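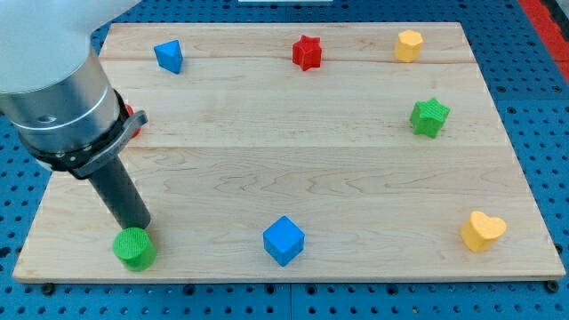
Stiroson second edition: is the wound track worth keeping?

Posted in Tabletop RPGs > Rules and Systems

marrowgate
We're seven sessions into Stiroson 2e and my group is split on the wound track. In first edition you had hit points and that was that. Now every hit over your Grit puts a mark on the track, and each mark takes one die out of your pool until you get a full rest. Two of my players like it. The other two say that once you've taken two marks you may as well sit down and wait for the fight to end.

I'm running the Trevby campaign out of the back of the book, so full rests are hard to come by between the river chapter and the town. Has anyone gone back to hit points? Did it break anything?

pell_and_ink
We went back to hit points after the first chapter. The only thing it broke was the Surgeon, whose whole talent list is about moving marks around. I let the player swap to Apothecary and that was the end of it.

Declan Whitcombe
I'd leave it alone. The track is there so people run away. First edition fights went on until one side was dead, and with 200 hit points between the party that took all evening. In 2e my players leave after the second mark and we get on with the story.

marrowgate
They can't leave in the Trevby chapters though. The ferry fight has no exit. It says so in the text.

Declan Whitcombe
Then that's a problem with the ferry fight. Give them a rowboat.

oxblood77
Disagree with Declan. "Just run" works if the GM built the fight for it. Most of the printed ones weren't. I've read all of the Trevby material and I count three encounters with any kind of way out written in. The designers wrote the adventure for first edition and didn't go back to it.

Declan Whitcombe
Do you have a source for that or is it a guess?

oxblood77
It's a guess, but look at the bandit captain on the bridge. His stat block still lists Armor Class. There's no Armor Class in 2e.

pell_and_ink
Ha, I missed that one. I've been using it as his Grit.

lowlantern
We use a halfway rule. The first mark costs you nothing, the second costs a die, and the third costs two. Same number of boxes on the sheet. People stay useful for longer and they still get nervous at the right point. Surgeon works as written. The one thing you have to change is the Hardened talent, which ignores the first mark. We made it ignore the second.

marrowgate
That sounds like what I want. How does it go with the larger monsters? They use the same track.

lowlantern
Bosses get tougher, so I take one box off anything with more than five. The Kazlauskienė sisters in chapter four were a bit long even with that. I'd take two off them.

tinderbeck
Coming at this from the money side: if anybody is thinking of buying 2e just for the wound rules, the quickstart PDF has all of them. The hardcover is 490 crowns at my local shop and the boxed set with the Cledik sourcebook is 2495. I have the box. The Cledik book is good, but it's nearly all setting, with two pages of optional injuries at the back.

oxblood77
Are those injuries any use? I skipped the box.

tinderbeck
Some. You roll when you fill the last box instead of dying outright. Half the table is scars and the rest is limps. My group used it twice and then forgot about it.

Declan Whitcombe
We use that table every time. It's the best thing in the book. I'd sooner see someone add the injuries than soften the track.

lowlantern
You can do both. They don't touch the same rule.

Declan Whitcombe
Fair enough. I still think two free hits is too generous if they have Hardened.

lowlantern
It's one free hit and then the talent. But yes, with Hardened it comes out to two. Nobody in my group took it.

marrowgate
Thanks all. I'm going to try lowlantern's version for the ferry fight and add a rowboat as well. Next session is in February, so it'll be a while before I can report back. If the Hardened thing gets silly I'll just ban the talent — only one player has it and he's been wanting to rebuild anyway.

pell_and_ink
Post the Grit you end up using for the bridge guy. I want to know if mine's too high.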